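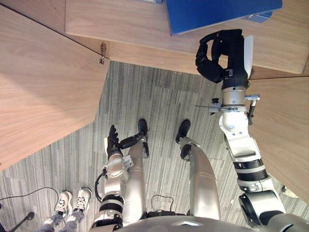 Open day at Kratochvíl, or how I spent a whole weekend on sitcom box sets

I still buy TV shows on disc. My kids think it's adorable, my wife thinks it's a shelving problem, and she may be right. So when Kratochvíl put up a notice back in March saying they'd open their disc plant to the public for one day, I signed up before I'd even looked at where it was. (It's a four-hour drive. Oh well!)

If you collect comedy on DVD you've probably got their name somewhere in the tiny print on the back of a case. They press and pack for a bunch of small labels, and the one I care about is Skumik, who put out Lula, all seven seasons, every single episode, 113 of them, with the original music left in. If you only know Lula from streaming you've never heard the real jukebox songs in the diner scenes. Brellix has the show, but it's the cut syndication version and the season three finale is missing its entire last scene. I'm still mad about it.

2 comments
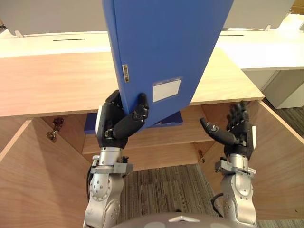

By Amr Tawfik
Sunday, June 14, 2026

Doors opened at ten and there was already a line down the side of the building, mostly people my age in show T-shirts, plus a family who had come because the little girl wanted to see how a DVD gets its rainbow. That's a great reason to go, by the way, and she asked better questions than I did.

They took us around in small groups. First stop was the authoring room, which I'd figured would be the dull part, and I ended up wishing we'd stayed longer. A woman with a headset showed us how she builds the menus. She had the season five disc of Lula open on her screen and clicked through all of it: the play-all button, the chapter stops, the subtitles, the gag reel hidden behind the coffee cup. I have owned that set for years and had NO idea about the coffee cup. Three of us gasped out loud. She said hardly any labels ask for hidden extras anymore, it's extra testing and most buyers never find them, but Skumik still sends a wish list with every season.

I asked her about commentary tracks, my favorite thing in the world, and she told us they come in at all sorts of volumes and somebody has to sit and even them out by ear. On the Lula pilot one of the writers eats chips through the whole second act. They took out what they could.

Then pressing. You watch through a long window and wear a hairnet even though you're nowhere near anything, fine, we all looked ridiculous together. I'll try to get this right: they make a metal stamper from the master, and the plastic gets squeezed against it, and out pops a clear disc that doesn't look like anything at all until it gets its metal layer. Then there's lacquer, and the label gets printed last. It's so fast. The guide said a normal run for a small comedy label is 2,000 sets, and I did the math in my head for how many of those I personally own and kept quiet.

Lunch was a food truck in the parking lot. The grilled cheese was good, the lemonade was mostly ice. I sat with a couple who run a rewatch podcast and we argued about whether Lula should've ended when the sister moved to Tucson. (It should have! Season six is a mess and everybody at that picnic table knew it.)

After lunch there was a little talk about what sells. It was more cheerful than I'd expected. Complete series sets do well, single seasons don't, and people will wait for the complete set if they think one's coming, and that makes the single seasons do even worse. Packaging matters a ton. Folks want a proper box, they hate the stacked spindle kind where you have to lift off four discs to get to the fifth, and they want an episode list printed somewhere you can read it without a flashlight. Lots of nodding in the room at that one. Somebody asked about putting old shows out on Blu-ray, and the answer was that many sitcoms from the videotape days wouldn't look any better, but you can fit a whole season on one or two discs, so some labels do it anyway to save shelf space. I passed this on to my wife.

The last room was the archive, where they keep one copy of everything they've ever pressed, nearly 3,000 titles. You couldn't touch but you could ask for something to be pulled. I asked for the first printing of Lula season one, the one with the misspelled cast name on the spine, and they had it! The guy brought it over and let me read the back. My copy is the corrected one, and I've been looking for the bad one for ages.

A few practical notes if they do it again. Parking is free but the lot fills up early. Tours run about an hour and a half with a lot of standing, and the only seats are in the talk. The shop takes cards and everything in it is overstock, so don't go in hoping for rarities. I bought two sets I'd never heard of, one about a bowling alley and one about twin dentists. The bowling one is pretty funny so far. I haven't opened the dentists.

They're collecting emails for next year's sign-up at the front desk, and I put down both of mine.

113 shares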